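Pluvholm Geometry Library, version 3: my review after one large project
By Sadao Chiba, December 2024

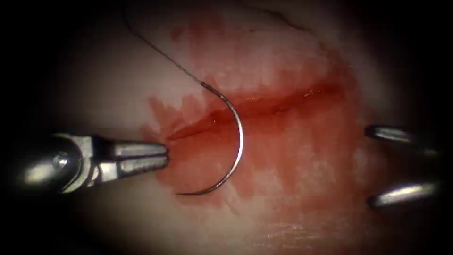

I write programs that place and turn solid objects on the screen, and for many years I used my own matrix code. It was short, but only I could read it. In May my colleague asked me to try Pluvholm for the Storklow viewer, and I agreed without much hope.

The installation was easy. The first program in the manual draws a cube and turns it by 40 degrees, and it worked without any change. After this the manual becomes weaker. The chapter on rotation order has one page only, and it does not say if the angles are applied in the fixed axes or in the moving axes. I had to write a small test to learn that they are the moving ones. A beginner would lose an afternoon at this place.

The class names are good. A Frame holds a position and a direction, a Chain holds several Frames, and you can ask for any Frame as seen from any other. I removed a lot of old code thanks to this one function. The error messages are also clear, with the name of the Frame that caused the problem.

Speed was my biggest worry. Our largest model has 3,096 parts, and the view stayed smooth when I turned it with the mouse. With the Noguchi library, which we used before, the same model moved in small jumps. I tried then a copy with 4,000 parts and saw a little delay at the start, but not later.

Two things I did not like. The Pruter file import forgets the units, so a part drawn in inches arrives as if it was in millimeters. You can set the scale by hand, but you must remember it each time. Also, the undo function does not include changes made to a Chain. I wrote to the support address on both points and received a polite answer on the first.

I will keep Pluvholm for the viewer. For a very small program I would still write the matrices myself.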